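Progress report to Halent: residential contents program, Eltgate unit, reporting period ending May

The grant covers the sorting, folding and relocation of clothing and bedding in furnished units between occupancies. Work in this period was limited to the sleeping room and the adjoining table area of the Eltgate unit. Kitchen contents were completed in the previous period and are not covered again.

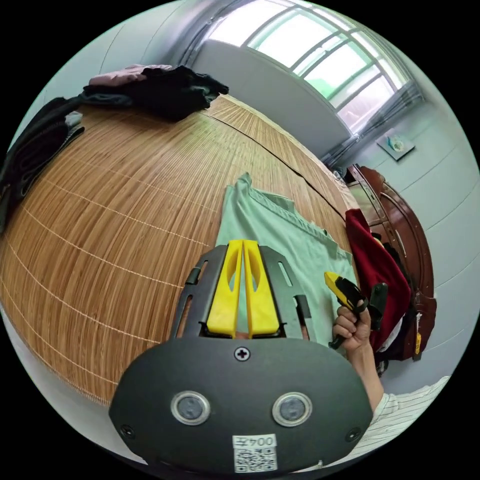
*Prepared by Shiela Galang, site lead. Reviewed by Naheed Mughal.*

## 1. Status

The sleeping room is in the sorting stage. The bed serves as the main work surface, with its woven bamboo mat left in place. The mat gives a flat, firm base for folding and does not need to be stripped between batches. A utility knife is kept at the bed for cutting twine and opening cartons.

Sorting follows the procedure agreed with Halent at the start of the grant:

- Light tops are spread flat on the open part of the mat and folded there.
- Dark clothing is kept to the sides of the bed.
- Bedding and heavy items go toward the headboard until the mat is clear.
- Anything with a broken fastener or open seam is set aside for Fahad Cheema, who decides on repair or disposal.

The procedure was revised once. The first version had all tops folded at the table, with finished pieces carried back to the bed. This doubled the handling of each piece. Folding now takes place on the mat, and the table is used for holding and re-checking.

One batch consists of 12 pieces. A batch is closed when every piece has been folded, labeled and entered on the contents sheet. Five batches were closed in this period, against a plan of five.

At the time of the mid-batch check, a mint-green piece was spread on the mat, the dark red blanket was still heaped at the headboard, and folded dark clothing was stacked on the left edge of the bed.

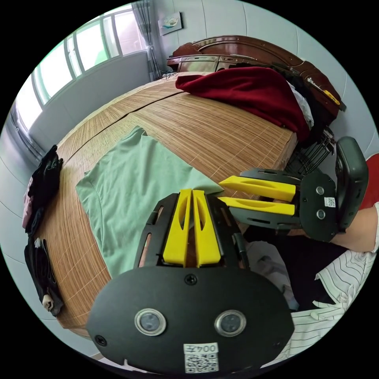 ## 2. Folding standard

Halfdan Nørgaard issued the current folding standard. T-shirts are folded to a flat rectangle with the collar at the top. Trousers are folded once lengthwise and twice across. Knitwear is folded loosely and never hung.

Compliance was checked by Faisal Jafri on Tuesday. Two faults were recorded: uneven edges on T-shirts, and trousers left over the side of the bed after sorting. Both were discussed with the crew. The first is minor and will be accepted if the piece fits the carton divider. The second is to be corrected, as fabric that reaches the floor has to be returned to the laundry stage. 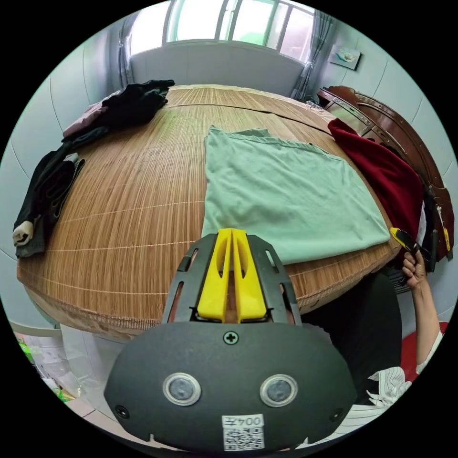

*Mint-green T-shirt folded on the mat; dark clothing at left.*

## 3. Materials

Cartons and tissue are supplied by Tarar. The last delivery was complete. Storage bags were ordered from Cotonine and have not arrived. Folded pieces are being held in open cartons until they do, with a sheet of tissue over the top layer.

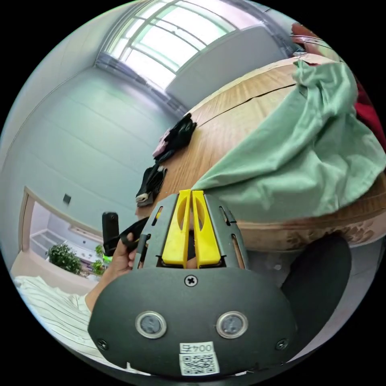

Use of the table will continue into the next period with one change. It was intended as a holding surface for finished pieces only, and that limit has not been kept. With the mint-green cloth lying crumpled over much of the wood, and a black and pink bundle on the left portion, there is little clear surface for checking. The long crack in the top is also a concern for knitwear, which can snag. A cotton cover will be laid over the table before the next batch is started.

## 4. Budget

Spending to date is 56 percent of the approved amount. The remaining allocation covers labor, the Cotonine order and the final carton transfer. No change to the total is requested. A small transfer from the materials line to the labor line may be needed if the bags are delayed further, and Naheed Mughal will submit this separately.

## 5. Next period

1. Clear the mat and move the bedding to cartons.
2. Cover the table and re-check held pieces.
3. Close the contents sheet for the sleeping room.
4. Confirm the Cotonine delivery date.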